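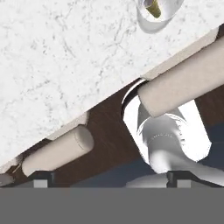
Can you keep a sourdough starter going if you only bake once a fortnight? Easily. Feed it, give it an hour on the side, put it in the fridge and forget about it until the day before you want bread.

Mine is called Radwan and he's been going since my flatmate Hala Soliman handed me a spoonful in a jam jar. Best present I've ever had!

My fridge routine: 70 g flour, 70 g water, a good stir, lid on loosely. I keep very little starter so there's hardly any to throw away.

Grey liquid on top after ten days? That's just hooch — stir it in or pour it off. I stir it in because I like a sour loaf. Pink or orange streaks are another matter, bin the lot.

Night before baking I take him out and feed him twice, once at teatime and once at bedtime (wholemeal for the second one, he goes mad for it).

Rania Abdelaziz asked what I do with the leftovers. Crumpets!! 200 g of discard, a pinch of salt, a pinch of sugar, half a teaspoon of bicarb, straight into greased rings on a low heat. Eat them standing up with far too much butter.

Oh and dry some. Spread it thin on baking paper, leave it till it snaps, keep the flakes in an envelope. I posted a bit to Anoma Bepari and hers was bubbling by the weekend — so chuffed.

Rye loaf tomorrow if I can find any caraway seeds.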